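Notes from the packing end, month 3

16 Jan 2022

The second arm at Stomton went live before the holidays, so the Velbridge site now has 2 of them on the flat goods line. I look after the cell program and the fault log. People keep asking me what the job is like now, and the answer is mostly a change in where the hours go.

Before the arms, a shift on flat goods meant lifting panels off a stack, turning them, and sliding them into the sleeve. The lifting was not heavy. It was the wrist that went, usually by the end of the week. The target was 200 panels an hour for a pair of people, and you could hold it if the stacks came in square. They often did not.

The arms do not care about wrists, but they care a great deal about square stacks. Most of January has gone into that. The Mägi fixture we bought to locate the stack has a stop on one side only, so anything that leans the other way arrives off its mark. The fingers close on air or they push the edge, and the cell stops and waits for somebody. We had 12 stops on the worst shift – all of them the same fault code, all cleared by hand.

So the people who used to lift now set up stacks, clear faults and read the log. Two of them have learned to re-teach the approach point on the pendant. They were given half a day of training for it, and I think that was too little. The pay grade has not moved either. I have raised it twice and was told the grading is under review.

The approach itself is simple on paper. Fingers open, come in under the lower edge, stop short, check the gap, close. The gap check was my addition. The Rulterard controller ships with a timed close, and a timed close will grip whatever is there.

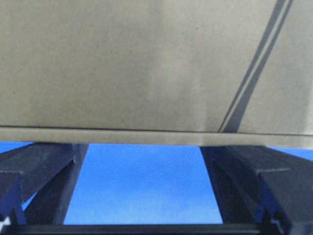
With the check on, each cycle is slower, and the supervisors noticed that before they noticed the stops going down. I would still keep it. A slow cycle costs a little every time, while a crushed edge costs the panel plus the walk to the cell and the restart.

What I did not plan for was the quiet. The pair on the old line talked all day. Now one person covers both cells and the nearest other person is across the aisle at the sleeve printer. A few have asked to rotate every couple of hours, and the roster has been changed to allow it on days.

Next job is a second stop for the fixture. The drawing is done and the bracket is on order. Nights are still on the old roster until somebody signs the form.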